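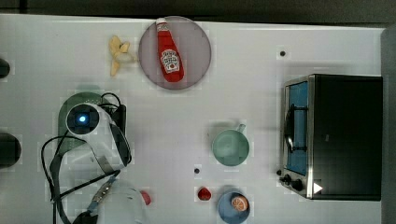
Home Features Interviews Archive Contact

Last updated 1 June 2026

Isla Treloar has spent most of her working life on the flow of thick liquids through narrow openings. She runs the test room at Handdale, where sauces, glues and paints are sent to have their viscosity measured, and she is particular about the word.

"People ask for the viscosity as if there were one number," she says. "For water there is, at a given temperature. For ketchup you have to tell me how hard you are pushing it."

Ketchup is shear-thinning. At rest it behaves as a weak solid and holds its shape until the applied stress passes a threshold, the yield stress. Beyond that point it flows, and the faster it is sheared the thinner it becomes. Treloar's standard run takes 82 readings over a rising shear rate, then repeats them on the way down. The two curves seldom match.

"The gap between them is the useful part," she says. "It tells you how much structure was broken and how slowly it comes back."

Most of that structure comes from tomato solids, with pectin contributing to the liquid around them. Handdale's samples are held for 600 seconds before a run so that the effects of loading can settle. Her colleague Ulises Alvarado would prefer a shorter wait.

"He has a queue to clear," Treloar says. "I have seen what happens to the first five points when you rush."

The room has tested over 400 samples since November, most of them food. Glues are easier to load but slower to clean up after – the plates have to be stripped with solvent between runs.

Asked about striking the base of a bottle, she is brief. "It works if the stress at the neck goes above yield. Shaking it first with the cap on does the same job with less mess."

Filed under: Materials, Food science, In conversation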